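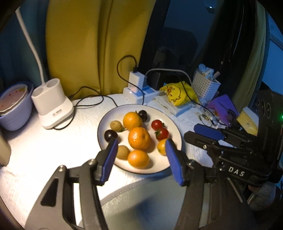 Mandarins, cherry tomatoes and kiwifruit on a white plate.

Eating more fibre without upsetting your stomach

2 August 2022

Members of the Woslow food and health group asked in the spring for something on fibre. We ran a short survey in March, and 145 of you sent back a form. The question that came up most was how to eat more fibre without spending the afternoon bloated. Several people had tried a high-fibre diet, felt worse in the first week and gone back to white toast.

The usual advice for adults in the UK is 30 grams of fibre a day. Most people eat a good deal less than that. The survey did not ask anyone to weigh anything, so we can't say where our own members stand, but the breakfasts people wrote down were mostly low in it. Toast made with white bread came first, then nothing at all, then cornflakes.

What fibre is

Fibre is the part of plant food that we don't digest in the small intestine. It passes on to the large bowel, where some of it is broken down by bacteria and the rest adds bulk. Meat, fish, eggs, milk and cheese have none. Oats, beans, lentils, nuts, seeds, wholemeal bread, vegetables and fruit all have some.

People used to sort it into soluble and insoluble, and you will still see those words on packets. Oats and pulses have more of the first kind, wheat bran more of the second. For everyday cooking the split doesn't matter much. If you eat a range of plant foods you will get both.

Going slowly

The bacteria in the bowel make gas when they break fibre down. If you double what you eat overnight, you will notice. Add one thing, keep it up for a week, and then add the next. A member of the Bainbridge branch kept a diary while doing this and agreed to let us print the order she used:

Week one: porridge in place of cornflakes, four mornings out of seven.
Week two: wholemeal bread for sandwiches.
Week three: half a tin of beans or lentils added to two evening meals.
Week four: skins left on potatoes, and a handful of nuts in the afternoon.
Week five: a second vegetable with the evening meal.

She had some wind in week three and dropped back to one bean meal for a few days before trying two again. By the end of week five she was comfortable and carried on. Her order won't suit everyone. If you already eat wholemeal bread, start somewhere else on the list.

Drink more as you go. Fibre takes up water, and a lot of bran with very little fluid can make constipation worse. Six to eight drinks a day is the usual figure, and tea and coffee count.

Beans

Beans got more complaints in the survey than any other food. Tinned beans are easier on most people than beans cooked from dry at home, partly for the reason that some of the sugars that cause wind end up in the liquid in the tin. Drain them in a sieve and rinse them under the cold tap until the foam has gone. Small portions help too. Two heaped tablespoons in a soup is a reasonable start.

Red lentils are the gentlest of the lot and need no soaking. They fall apart in twenty minutes or so and will disappear into a mince or a tomato sauce, which several people with fussy households said was a help.

If you cook dried red kidney beans, soak them overnight, throw the water away and boil them hard for at least 10 minutes before you turn them down to simmer. Raw and undercooked kidney beans will make you ill. A slow cooker on its own does not get hot enough. Tinned ones have already been cooked and are safe to use as they are.

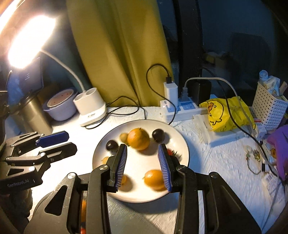
Fruit and juice

Whole fruit is better for fibre than juice. Juicing leaves most of the fibre behind, and it is easy to drink the sugar of several oranges in one go. A small glass with a meal, 150 millilitres, counts as one of your five a day, and a second glass doesn't add another.

Dried fruit is useful, but it sticks to the teeth, so have it with a meal. Prunes do work for constipation. Start with three or four and see how you get on. Pears and apples are best with the skin on. Berries from the freezer are as good as fresh and a lot cheaper for most of the year. You can put them straight on hot porridge and they will thaw by the time you have made the tea.

Reading the label

Fibre does not have to be shown on the nutrition panel in the UK, though many makers include it. Where it is given, look at the figure per 100 grams. A food with 3 grams or more can be called a source of fibre, and one with 6 grams or more can be called high in fibre. Words such as wholesome, country-style or multigrain tell you nothing about the amount. Brown bread can be white bread with a little colour from malt. Wholemeal means the whole of the grain has been used.

Breakfast cereals vary a great deal. Check the sugar line as well, as some of the bran cereals have plenty. Cereal bars are often sold on their fibre and can have more sugar than a biscuit.

A lunch to try

The Eltberg cookery class made a barley and bean salad at its last session and there was none left over. For four people:

200 grams pearl barley
One tin of butter beans, drained and rinsed
Half a cucumber, diced
Four spring onions, sliced
A large handful of parsley, chopped
Juice of one lemon
Three tablespoons of olive oil
Salt and pepper

Simmer the barley in plenty of water until tender but with some bite left, usually 25 to 30 minutes. Drain it and rinse under cold water. Shake off as much water as you can – a wet salad is a dull one. Mix the oil and lemon with salt and pepper, stir in the barley, then add everything else. It will keep in the fridge until the next day, but put the parsley in just before eating. Barley contains gluten, so use brown rice or quinoa if you need to avoid it.

Who should be careful

People with Crohn's disease, ulcerative colitis or a history of bowel narrowing may have been told to limit fibre, and should stick to what their hospital team has said. The same goes for anyone who has had recent bowel surgery. With irritable bowel syndrome it depends on the person. Oats and linseeds often suit, and wheat bran often doesn't.

Some medicines should be taken at a different time from a fibre supplement. Ask the pharmacist, and take your repeat prescription slip with you. Please see your GP if your bowel habit changes and stays changed for three weeks or more, or sooner if you see blood, lose weight without trying or have pain that does not go away. Don't put it down to lentils.

Small children need less fibre than adults and fill up quickly. Give them a mix of white and wholemeal foods and don't add bran to anything.

Group notices

The shared recipe folder now has 474 entries, and 31 of them are marked as high in fibre. If you have one to add, write down the number of portions and the tin sizes. We have had to send several back with no quantities in them.

The Prellemier room is closed for rewiring, so the next talk is in the upstairs room at the Woslow centre. There is a lift. The subject is salt in shop-bought sauces, and you are welcome to bring empty jars and packets so that we can compare the labels. Tea will be provided, but please bring your own mug.

The next newsletter will cover cooking for one, including what freezes well and what doesn't. Send questions to the usual address or leave them in the box by the noticeboard.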